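Darkia Hand Unit — Set-up and Recording Guide
Section 6: Recording two-handed cloth tasks

6.1 Scope

This section covers the demonstration of folding, spreading and stacking tasks with a pair of hand units. It assumes that both units have been charged and paired as set out in Section 3, and that the Pindora recorder is running on the host computer. Single-handed pick and place is dealt with in Section 5.

6.2 Preparing the work surface

1. Choose a flat surface at which the operator can sit or kneel without leaning on it. A bed, a low table or a mat on the floor will do.
2. Lay out the garments for the session. Keep finished and unfinished items apart.
3. Open the curtains or switch on the room lights. Do not change the lighting once recording has begun.
4. Check that loose sleeves do not hang over the lenses.

Note: Dark cloth gives the tracker very little to follow. Leave part of a patterned or tiled surface in view around the garment — a woven mat, a printed sheet — so that position is not lost when the cloth fills most of the view.
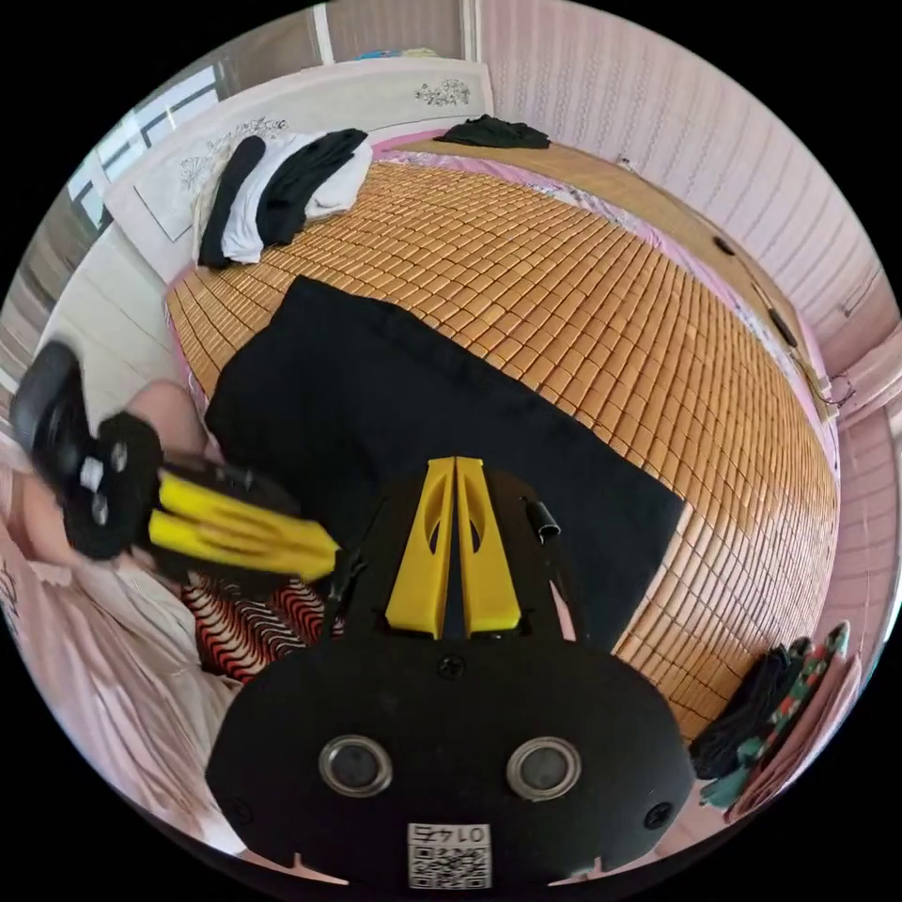
Position tracking starts from the first still period in a recording. If the units are moving when recording starts, the path will be offset from its true origin, and Pindora will mark the episode with a yellow flag. Flagged episodes can be kept for review but are left out of the training set by default.

6.3 Starting an episode

1. Hold one unit in each hand with the fingers of the unit open.
2. Bring both units over the work surface and hold them still until the recorder sounds a single tone.
3. Check the unit numbers shown in Pindora against the labels on the housings. If left and right have been swapped, use Devices > Exchange. Do not swap hands in the middle of a session.
4. Begin the task after the second tone.

6.4 Gripping and moving cloth

1. Approach the edge of the cloth at a shallow angle. Let the finger tips touch the surface lightly before closing.
2. Close the fingers on a single corner or edge. Squeeze the trigger smoothly through its full travel.
3. Take hold with the second unit before lifting. For a spread or a fold, both units should have a grip before either one rises.
4. Move at an even speed. The episode check rejects any path with a peak speed above 80 cm per second.
5. Open the fingers fully on release and draw them back clear of the cloth.

Caution: Do not press the finger tips hard into a rigid surface. The fingers are made to flex sideways, and repeated end loading will loosen the mount screws.

Caution: Keep bare fingers out of the gap between the unit's fingers while the trigger is being squeezed.

If a corner slips, carry on and pick it up again. Recoveries of this kind are useful to the policy and should not be cut out. Stop the episode only if the garment leaves the work surface or a unit is put down.

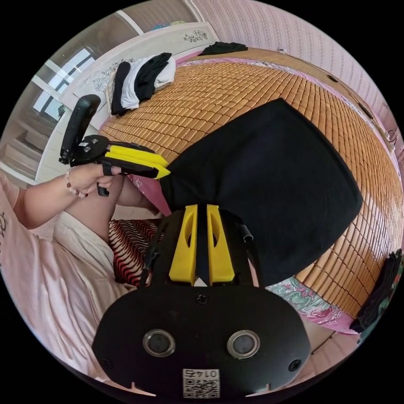 6.5 Ending and checking an episode

1. Return both units to a position above the work surface and hold still until the closing tone.
2. Open the episode in Pindora and look at the tracking score for each unit. A score of 90 or higher is accepted. Between 80 and 90 the episode is held for review.
3. Enter the garment type and the task name from the list. Free text in the task field is ignored on export.
4. Clear the work surface, or reset the garment to a new starting position, before the next episode.

Limit each episode to 30 seconds where the task allows it. Longer tasks should be recorded as separate stages — spread, fold, stack — and joined under one session name. The Whiteley export tool keeps the stages in the order in which they were recorded.
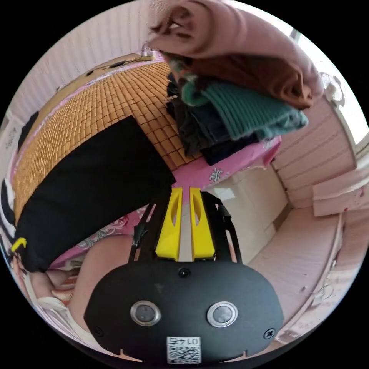

Can I use one garment for a whole session?

You can, but the policy will then learn that garment and little else. Change the item every few episodes, and vary its starting position and the side from which you approach it.

6.6 Fault codes during cloth tasks

E-479: Tracking lost on one unit. Usually caused by a covered lens. Discard the episode, wipe the lenses with a dry cloth and begin again from 6.3.

E-480: Units out of step. The clocks of the two units have drifted apart. Close the session, pair both units again (Section 3.4) and open a new session.

Faults that return after re-pairing should be sent to Werport service with the session log attached.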